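Week 5: Player contracts and the salary cap

Okay, picking up where we ran out of time. I'd gotten as far as the release clause and a few of you looked lost, so let me back up a bit.

A cap limits what a club can spend on its whole roster in one season. In our made-up-rules league (the one from the reader, pp. 196 on) it's 60 units. Keron signs a center for three years, and the deal is back-loaded: small money first, big money last. Great for Keron this season! Not so great in year three, when the fans want a new striker and the money's already spoken for.

Now look at Plitudano. They let a player go early and keep paying part of his wage while he plays for Xie. Who carries that on their cap? Both clubs, each for its own share. I mark people down on this every April, so please write it in the margin.

Terms to know:
Back-loaded deal
Option year (club's or player's, always say which)
Retained wage
Marquee exemption

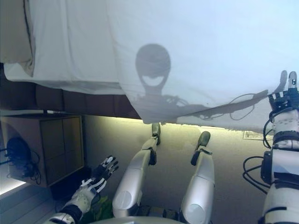 Shadow on a hanging sheet, one arm out to the side.

For next time, read the Clastik case, page 226, and work out whether the club should pick up the option year. I don't mind which side you take, but show me the cap numbers for both seasons (last year half the class only did one). One page is plenty. Typed, please, my eyes aren't getting any better.

Retained wage will be on the midterm. Marquee exemption probably won't, but I haven't finished writing it.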